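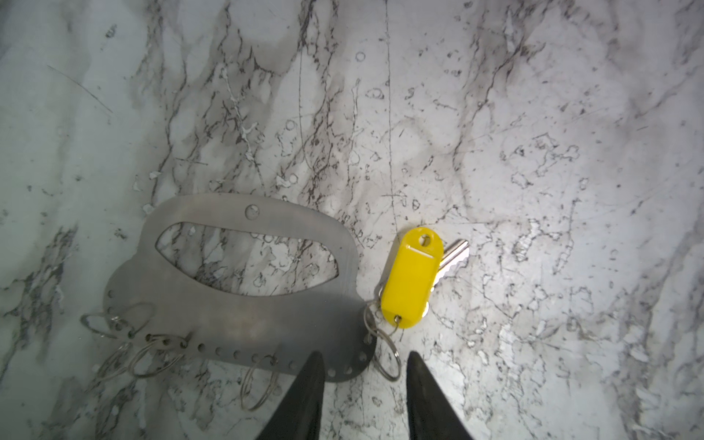
Protokoll der Besprechung zur Schlüsselordnung
Werkstattgemeinschaft Werkach, Mittwoch, 17 Uhr

Anwesend: Tülin Akyol (Leitung der Sitzung), Chibuzor Adeyemi, Elif Naz Oral, Elínborg Grímsdóttir
Entschuldigt: Hülya Kılıçarslan
Protokoll: Chibuzor Adeyemi

1. Protokoll der letzten Sitzung
Das Protokoll wurde ohne Änderung angenommen. Elif Naz Oral bittet darum, dass die Protokolle in Zukunft auch im Ordner am Eingang liegen und nicht nur per E-Mail kommen. Das wird so gemacht.

2. Schlüsselhalter
Frau Akyol berichtet über den Schlüsselhalter aus grauem Metall. Er ist eine flache Platte mit einer großen ovalen Öffnung. Am unteren Rand gibt es eine Reihe von kleinen Löchern. In diese Löcher kommen die Spaltringe, und an jeden Ring soll ein Schlüssel mit Anhänger. Fünf Ringe sind schon eingesetzt.

Frau Grímsdóttir findet die Lösung besser als den alten Karton, in dem alle Schlüssel zusammen lagen. Im September hat sie dort zweimal den Schlüssel vom Lager Rokel gesucht. Sie fragt aber, ob die Ringe nicht zu groß sind, wenn sie nebeneinander hängen. Es wurde darüber längere Zeit gesprochen. Vereinbart ist, dass immer ein Loch zwischen zwei Ringen frei bleibt. Wenn die Ringe trotzdem übereinander liegen, kauft Frau Oral kleinere Ringe.

Die Platte hat oben ein kleines rundes Loch. Chibuzor Adeyemi schlägt vor, sie mit einem Haken im Büro an die Innenseite der Schranktür zu hängen. Dafür stimmen alle Anwesenden. Der Haken wird von ihm montiert.

3. Beschriftung der Anhänger
Die Anhänger bekommen eine Nummer und keinen Raumnamen. Die Liste mit den Nummern liegt getrennt bei Frau Akyol. Frau Oral möchte zusätzlich Farben für die Stockwerke. Frau Akyol ist dagegen, denn wer den Schlüssel findet, soll möglichst wenig daraus erfahren. Der Vorschlag mit den Farben wird nicht weiter verfolgt.

Es wurde festgestellt, dass im Umlauf über 20 Schlüssel sind. Die Liste nennt nur 12. Frau Kılıçarslan hat vor der Sitzung schriftlich mitgeteilt, dass sie noch 2 Schlüssel für den Fahrradkeller bei sich hat. Sie bringt beide in der nächsten Woche mit. Alle anderen werden gebeten, zu Hause und in den Jackentaschen nachzusehen.

4. Verpackung und kleine Teile
Bei der Firma Başaran werden neue Anhänger und Ringe bestellt. Frau Grímsdóttir weist darauf hin, dass beim letzten Auspacken Folien und kleine Tüten auf den Arbeitsflächen geblieben sind. Sie bittet, durchsichtige Verpackung sofort wegzunehmen. Auf den Flächen mit Marmormuster sieht man sie schlecht, und kleine Ringe können darunter verschwinden.

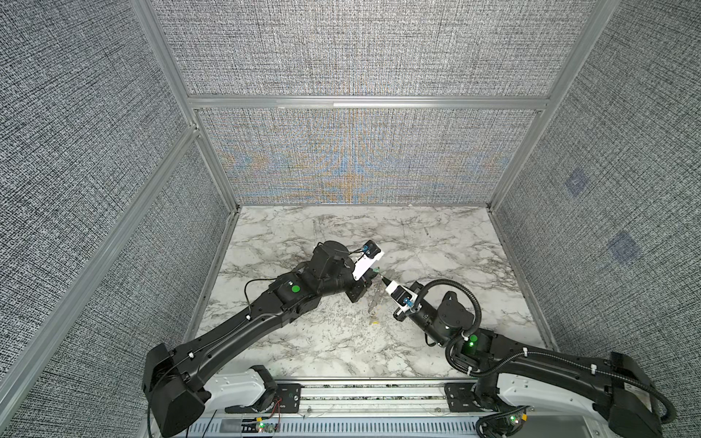
Frage von Frau Oral: Wohin kommt die Folie, wenn sie noch sauber ist?
Antwort von Frau Grímsdóttir: In die Kiste neben der Tür zum Lager. Saubere Tüten können wir für Ersatzringe verwenden, zerrissene kommen in den Gelben Sack.

Die Kiste bekommt ein Schild. Chibuzor Adeyemi schreibt es bis Ende der Woche.

5. Ausgabe der Schlüssel
Wer einen Schlüssel nimmt, trägt Name und Uhrzeit in das Heft ein. Bei der Rückgabe wird die Zeile durchgestrichen, nicht ausradiert. Über Nacht soll kein Schlüssel außer Haus sein. Eine Ausnahme gilt für die Gruppe Dotach, weil sie am Morgen vor der Öffnung des Büros beginnt. Diese Ausnahme wird im Heft auf der ersten Seite notiert.

Frau Oral fragt nach einer Kaution. Die Meinungen dazu waren verschieden, und das Thema wird auf die nächste Sitzung verschoben.

6. Verschiedenes
Die Glühbirne im Flur ist wieder defekt. Frau Akyol spricht mit der Hausverwaltung.
Der Wasserkocher soll bitte nach Gebrauch geleert werden.

Aufgaben
Adeyemi: Haken montieren, Schild schreiben
Akyol: Liste ergänzen, Hausverwaltung anrufen
Grímsdóttir: Bestellung bei Başaran
Oral: Größe der Ringe prüfen, Heft kaufen
Kılıçarslan: Schlüssel vom Fahrradkeller mitbringen

Ende der Sitzung: 18.20 Uhr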